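I spent the morning at the Sernholm cured meats tasting, and I'm still full! There were 70 producers in the hall this time, mostly small family outfits, and the queue for the Doltov smoked ham went right past the coffee stand.

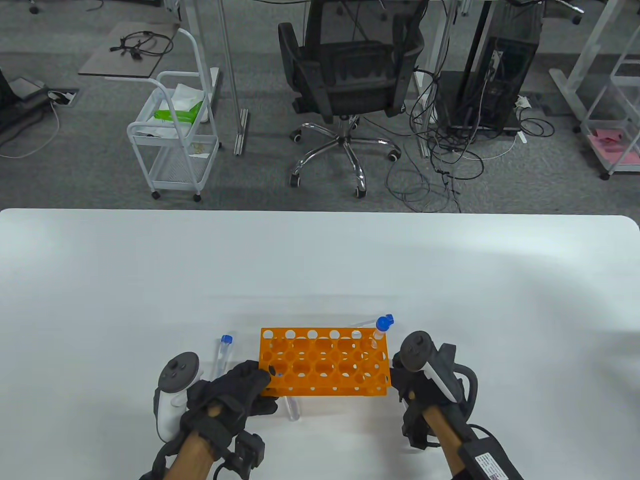 Supermarket buyers mostly wanted to talk about shelf life. Eveo is bringing out sliced turkey in packs of 2 from January, and its lab checks each batch before it leaves. Hajji had the lamb sausages, and I went back twice.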